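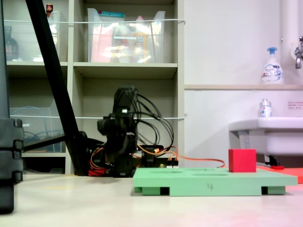 Jade Zacharias would like the clear plastic bins to stay, and she would like people to stop calling them a system. A system, she wrote to the Gauthier newsletter in February, is when you can find the bottle you put away. Her neighbors on the second floor take a sunnier view. The shared workroom got its beige cubbies sorted last month – bottles up top, blue cables lower down, still in a tangle but now a tangle with an address. Labels come next, and Keith Stubbs has bought 100 of them. He has used one so far, on the box the labels came in. Suggestions for the other cubbies go on the sheet by the door, in pen, please.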